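Keep the Old Desktop

24 June 2023

I love a computer you can open. My town, Paiva, has a Saturday-morning kind of repair culture again, and the best thing to come out of it is a bench at the Domska library where people bring in their old desktops and learn how to keep them going. I think every town should have one!

We have been told for years that a slow computer is a dead computer. It's a strange thing to believe. My own machine got a new drive in September for 57 dollars, and it starts up faster than it did when I bought it. A replacement would have cost me 360, and I would have spent a week moving my files and hunting for passwords.

The money is only part of it, though. When you fix a thing you stop being a little afraid of it – and that feeling spreads. I have since repaired a lamp, a toaster and 4 kitchen chairs (one of them twice).

So here is my plea to the schools in Paiva: give kids a screwdriver before you give them another app. Let them spend an afternoon inside something. A desktop is wonderful for this, with its case open and a blue cable to follow with your eyes, and room to reach in and learn where things go. I was well past forty before I got that chance, and I would have loved it at ten.

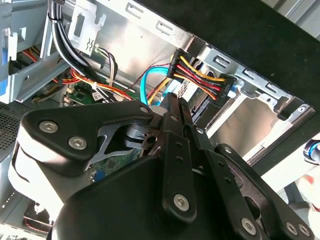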